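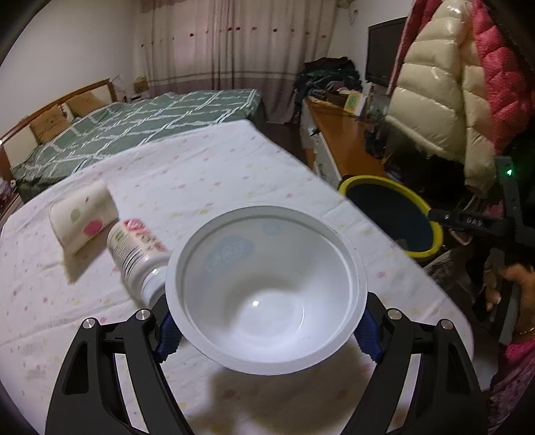
Trastilska > Field Guides > Checklists > Hand-held gripper, home sessions

Pre-session inspection, with comments
Kept by Yhon Lozano. Comments from Liên Văn are marked LV.

Welcome back, everyone, and thank you for reading this again even if you know it by heart (I still find something every time I go through it!).

1. Linkages and pivot pins
[ ] Open and close the jaws slowly, all the way, with your other hand well clear.
[ ] Look at the silver pins on both sides. None should stand proud of the arm.
Comment: a little squeak is fine, write it down anyway. A jaw that lags behind its partner is a stop, please, even if you only have one bowl left to do.

2. Finger pads
[ ] Wipe both blue pads and check the edges for lifting.
[ ] Press them on something smooth, like the side of a plastic bowl just under the rim, and see that both touch together.
LV: I change mine at 2000 grasps. The Amora set wears faster on glossy plastic, so I look at those more often.

3. Table and cloth
[ ] Smooth the tablecloth before you start. Small creases can stay, we want real homes in the examples.
[ ] Bottles lying on their sides: caps tight.
[ ] No glass, no blades, nothing hot.
Comment: leave the household's things where they live. A bed, a television, coats hanging up, all of that is welcome, and the model ought to learn from rooms people live in.

4. Floor and person
[ ] Walk your path once without the tool.
[ ] Sleeves pushed back, bracelets and loose cuffs away from the linkages.
LV: I caught a cuff at the Grajales apartment and lost a button, so do take this one seriously, my dears.

5. Recording
[ ] Take a short test clip and play it back. Both pads must show.
[ ] Rest for 2 minutes after every 30 examples. Wrists get tired sooner than you think.
Open item: clip 258 from Lastton has a blurred left pad. Yhon to review.

4 comments | 2 shares
Contact | Back to top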